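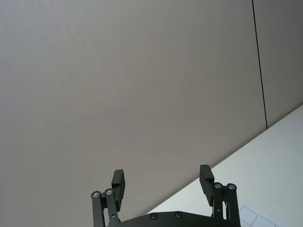

Before you compare two grippers on the same arm, get the wrist camera view settled first. I did mine with the Rinell parallel-jaw, and I started by driving the jaws wide open - both fingers should still be in view, with a clear gap between them. Against a plain wall, black fingers are super easy to check!

Next, close at 22 percent speed, open again, and save the pose. Do that 4 times, then swap in the Hendska and run the same poses. Don't touch the camera mount in between (I did once, and had to start over).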